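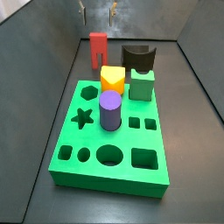 Collecting examples for the Riser model has eaten my whole February, and I finally feel like I have something to say about it. The short version is that I spent way too long recording the same neat start over and over (board in the middle, everything lined up, lovely) and the model learned exactly that and fell apart on anything else. So now I mix up the starts. Some begin with the purple cylinder already standing in its round hole and the red arch still out on the table, some begin with nothing placed, and some are just a mess! Craddock, our little labeling tool, doesn't care either way.

We're at 3,803 examples now. I try for 100 a day before lunch, and on a good day I get there. Then I go through and tag each one by start position, and that's the part I put off with coffee.

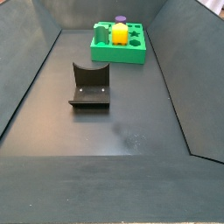

*Board pushed toward the back wall, with the black holder out on the open floor.*

Moving the board to a new spot between batches helped more than any setting I touched, and believe me, I touched a lot of them. I keep 5 starting layouts taped up by my desk in Anville and pick one before each batch, then turn the board a bit from wherever I had it last. The star hole is still my least favorite. You can be nearly lined up and it just sits there on the points, and I go back and forth on whether to keep those tries or toss them. For now I keep them, tagged "almost."

Next up is a second set for the Gillano build, and I've got 2 new layouts I want to try first.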